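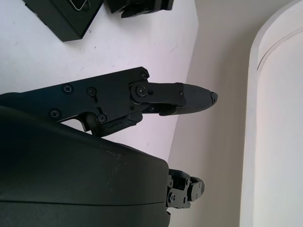 Posted by Philomena Kyei on November 5, 2020

Fingertip pads on the Bisgaard gripper: buy the Skostau kit or keep gluing?

Hello everybody! I've been reading this site for ages and finally have something to ask. We run a small bench setup with a Bisgaard two-finger gripper, bought secondhand in August, and it has been a lovely machine to learn on. My trouble is the fingertips. The textured rubber on one of them has a chipped patch right at the very end, with some lighter gray flecks in it, and I'm starting to worry about picking up small parts — we handle a lot of little plastic caps, and they do like to slide.

Skostau sells a replacement pad kit with 3 pairs of pads, a tube of adhesive and a little alignment jig. They also offer a mail-in service where you send the whole gripper off and they do the pads, check the linkage and tighten everything up. I'd love to avoid mailing it if I can, as it's our only one. Has anybody here used the kit? Is it a job for a patient person with ordinary screwdrivers, or am I going to regret it? There are plenty of Phillips screws on that finger plate and I'd rather not disturb the wrong ones.

Thank you in advance, and sorry for going on so long!

Zakimel_bench

Welcome, Philomena! I've done the Skostau kit twice now, and you'll be fine. Leave the plate screws alone. You only need the tiny one at the far end of the linkage bar, where it meets the fingertip. Once that's out the tip comes away in your hand and you can work on it comfortably at the table (put a saucer under it, please, I spent a whole evening looking for mine).

The old pad is the slow part. Warm it gently, peel from the wide end toward the point, and clean off every last bit of glue before the new one goes on. The jig is worth having. My first pad went on without it and sat a hair crooked, and I had to do the whole thing over. Let it cure overnight, even though the leaflet says two hours.

One more thing — do both fingers together. A fresh pad against an old one never closes quite square, and you'll be chasing dropped caps for weeks. The scuffs on your housing are nothing to fret over, by the way. Mine has far worse!

dunmore11

just get the kit

Plokell Repairs

I'd put in a kind word for the mail-in service, with the warning that ours was gone for 11 days. What we got for it was a proper look at the hinge joint, and they found play in it that we'd been blaming on the pads all along. So before you order anything, power the gripper down, hold the fingertip and wiggle it very lightly. If it rocks at the joint, new rubber won't cure that and I'd send it in. If it feels snug, go with the kit and save yourself the postage. Do ask them for the softer pads either way, they're much kinder to small caps and the price was the same when we ordered.

Contact us | Copyright 2020 | Back to top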